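Why do fruit and veg go off?

Fruit and veg are still a bit alive after they get picked. Weird but true! They keep breathing, in their own way.
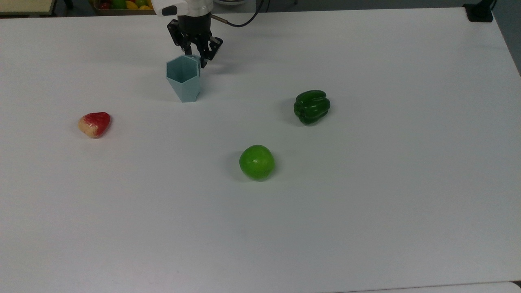
What is going on inside

Plants take in oxygen and use up their sugar, even in your kitchen. Slowly they run out. Water leaks away through the skin too – thats why an old carrot goes bendy.

Ripening gas

Some fruits give off a gas called ethylene. You can't see it. Bananas make lots, so do apples. It tells fruit to ripen – softer, sweeter, then too soft. Yuck.

Try it: get 2 hard green pears. One in a paper bag with a ripe banana, one on its own across the room. Check them every day. Which goes soft first?

Tiny visitors

Mould is a fungus. It spreads by spores, far too small to see, floating about nearly everywhere. One lands on a bruise, finds food and water, starts to grow. Fuzzy bits = mould. Don't sniff it, don't eat it. Tell a grown-up and get it in the compost.

How to slow it down

Keep it cool. Most things last longer in the fridge, but not bananas – the skins go black.
Keep it dry. Wash berries just before you eat them, not before.
Be gentle! Bruises let mould in.
Keep apples away from the lettuce.

Readers' corner

Reece Bunting asked if a lemon can go off. Yes, but it takes ages becuase it has thick skin and sour juice. Some moulds don't mind sour though, and you get green and white fluff.

Words to know

Ethylene – the ripening gas
Spore – a tiny speck that can grow into mould
Compost – rotted plants, good for soil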